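Bedroom notebook, February
Sunday, started 9:40 a.m.

Picking up from Larysa's last entry, where she'd written "toys still homeless" and underlined it. Fair enough! The plush food has been living on the bed at Stekmont since we got the room ready, and every time somebody wants the mattress clear it all gets shoved onto the nearest shelf. So my job this morning was to give it one proper place, write down how the tidying goes, and wash whatever needed washing.

Things I had with me: the white basket, the plush food, the kitchen scale from downstairs, the lint roller (nearly finished, please buy more), a damp cloth, and a coffee that I left on the hall floor and forgot.

The basket

I went with the white plastic one with all the little round holes. Larysa wanted the cloth bin from Boros because it's softer and looks nicer in a bedroom, and it does, but it slumps. Put it on a mattress, drop one toy in, and the side folds over and you're fishing around with one hand and holding the thing open with the other. The plastic one keeps its mouth open by itself. It also has a handle opening at each short end, so it's easy to carry with either hand.

Weighed it empty: 591 g. Toys I weighed on the same scale: the durian is 119 g on its own, and the durian plus the orange one plus the yellow one come to 231 g together. So the durian is more than half the load, which surprised me a bit, it doesn't feel heavy in the hand. It's just big and fluffy and has that thick rind all the way round.

Wiped the basket out before starting. The floor of it is smooth, so that took no time at all, but dust sits in the holes and the cloth only pushes it through to the other side. Next time I'm taking it to the shower and rinsing it from the outside in. There's a small blue mark on the rim close to one of the handles. I gave it a rub and gave up, so don't waste your Sunday on it.

Order of putting away

First try I did it the lazy way, small stuff first and the durian last. Everything fit, but the durian sat up on top of the others like a hat and rolled off as soon as I lifted the basket. Took it all out again and started over with the durian flat on the floor, pale side up, stem toward the end wall. Much better. It stays put, and there's space next to it for the other two.

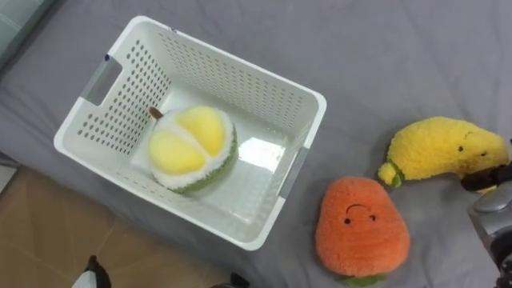
I kept to that order for the rest of the morning and didn't have a single one jump out on the way to the shelf. Biggest first, then the orange one, then the long one laid along whatever gap is left. If you do it from memory you'll probably do it like this anyway, but I wanted it on paper so we stop rearranging each other's baskets.

A couple of things about the plush itself while I had it all out under the window:

– Durian: the green outside is the worst lint collector of the lot. The bumps hold on to everything. The roller gets the tops and misses the dips, so I went over it with a dry toothbrush first and then rolled it. The white fluffy part looked okay after a shake.

– Orange one: fleece is fine, no pilling that I could find. Leaves are firmly on, I gave them a tug. It tends to roll on a slope, so if the sheet isn't flat it ends up somewhere else from where you left it.

– Yellow one: seams good. I'd been sure there was a loose thread on it from last time, but either somebody trimmed it or I was thinking of a different toy. If it was you, thanks, and please write it down.

Nothing needed a full wash after all, so the machine stayed off. Larysa, you were right and I was wrong, the brush does it.

The bed

Fifteen minutes on the sheet alone, I'm slightly embarrassed to report. The gray Eltico fitted sheet is a nice sheet – smooth, doesn't show much – but it doesn't like going round the corners of this mattress. I get the head end tight, walk round to the foot, pull that down, and the first corner creeps. What works best is doing the two diagonal corners before the other two, and smoothing from the middle outward with a flat forearm. The near left corner still bunches. I've tried tucking it deeper and it comes back, so I've made my peace with a few folds there as long as the rest of the top is flat.

Pillows go at the headboard, side by side. I tried them stacked, thinking it would free up room for the basket, but then the stack leans and takes the basket with it. Side by side, with the basket on the left in front of the headboard, is the arrangement I'd like us to stick with. It does hide part of the left pillow and I don't care, you can reach the basket without climbing on anything and there's still plenty of open sheet for laying the toys out.

The headboard has that long groove across it, and the groove collects fluff. Plush fluff, sheet fluff, whatever the window lets in. One pass with the damp cloth wrapped round a finger and it comes out in a satisfying little roll. Add it to the weekly list.

With everything in its spot I took the toys out onto the sheet at the head end and ran through the putting away again, this time from the left side of the bed. Reaching over from that side is comfortable enough. The lift isn't the tricky part with soft toys, it's getting a decent hold: press too flat and you're squashing stuffing into the mattress, pinch too near the edge and you come up with a bit of fuzz.
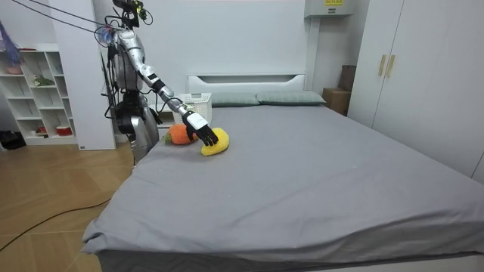
Shelf and leftovers

The cubby shelf on the left side of the room is next. I'd like one cubby kept for the basket on days when the bed has to be clear, but I need to measure it first, and of course the tape was in the van. If the basket won't go in straight we could try it end-on with a handle facing out. Larysa mentioned there's a wider Drorkura unit in storage, so let's check that before we buy anything.

To buy or bring: lint roller refills, a second gray sheet so one can be in the wash, tape measure, an old toothbrush that belongs to the room and doesn't go home in my bag.

Still open: whether the other plush food (the box in the hall closet) joins these in the same basket or gets its own. I'd say its own. Larysa, add your vote underneath.

Stopped at 12:20. Coffee found, cold, drank it anyway.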